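About Flileck

Flileck records demonstrations for robot arms. A customer sends us a task, we build a station for it, and our operators perform the task through the arm until there is enough material to train on. We deliver the recordings, the station drawings and a written protocol. We do not sell robots and we do not train models for customers, although we train small ones of our own to check that a set of recordings is usable.

The company was started by Naima Lamrani and Gaetano Cattaneo, who had worked together on packaging lines and had spent a good deal of that time reprogramming arms whenever a carton changed size. Their first station was a single arm on a bench in a rented unit at Devley. The company still works from Devley, now with the unit next door as well.

How we teach

Two methods are in use. In hand guiding, the operator holds the arm itself and moves it through the task with the joints set to yield. It suits short motions with light contact, such as pressing, wiping and setting an object against a stop. The operator's hands are near the work, so the wrist camera is left out of most hand-guided sets or the motion is replayed without the operator before it is recorded.

In remote control, the operator sits at a smaller leader arm and the working arm follows. This takes longer to learn. New operators spend their first 20 hours on practice tasks that are never delivered. Remote control is the default for anything that needs a wrist view, and most of our work now falls under it.

Each demonstration is stored as joint positions, gripper opening and camera streams on a common clock. Operators mark every attempt as complete, recovered or failed. Recovered attempts, where the object slipped or was missed and then picked up correctly, are kept and labeled separately. Failed attempts are kept for 2 years and supplied on request.

A standard order is 2000 demonstrations of one task. Orders with more than one container shape or more than one surface are usually set at 3000. Starting positions are drawn from a list before the session, so that operators do not settle into placing things where they are easiest to reach.

Tasks

Early orders came from warehouses and were mostly bin picking. The present mix is broader: kitchen items, cable handling, lab consumables and household objects. Work with soil and other granular material began in August with the Sterkska series, which Adi Hutapea runs. Soil behaves differently from rigid parts. It spills and shifts, and it hides the bottom of a container from the camera. Containers are also placed close against larger objects, and the gripper then has to approach from the open side.

The wrist camera is mounted to keep both fingertips in view. Its position is fixed for a whole set, and any change to the mount starts a new set with its own calibration file.

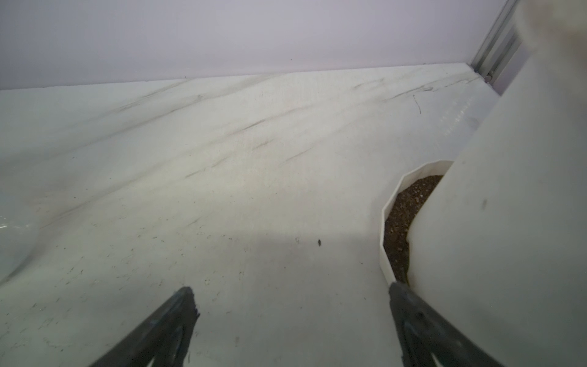

Wrist view: gripper fingers open, right fingertip beside an octagonal container of soil.

Table surfaces are part of the protocol. Scuffs and specks are permitted in a recording unless the customer's specification excludes them, and the protocol states which rule applied.

Who we are

Naima Lamrani is responsible for stations and safety. Gaetano Cattaneo handles customer specifications and signs off every protocol before recording starts. Samuele Costa maintains the recording software, called Leclerc internally, and is the person to ask about file formats. Gualtiero Rizzi trains the operators and reviews a sample from each session. Adi Hutapea plans the task series and writes the starting position lists.

Operators work in shifts with a fixed break between blocks. They are employees, paid by the hour and not by the demonstration. Applicants do not need a robotics background. The entry test is a practical one, done on the leader arm at Devley, and Gualtiero goes through the result with each applicant afterward.

Working with us

Send a description of the task, the objects involved and the arm you intend to use. Objects can be shipped to Devley or bought by us against a parts list. We reply with questions first and a quotation after that. If a task cannot be done through the leader arm at an acceptable rate, we say so at the trial stage and charge only for the trial. Visits to the stations are by appointment, and sessions for other customers are not open to visitors.

Page last revised 28 December 2021.

Contact | © Flileck | Back to top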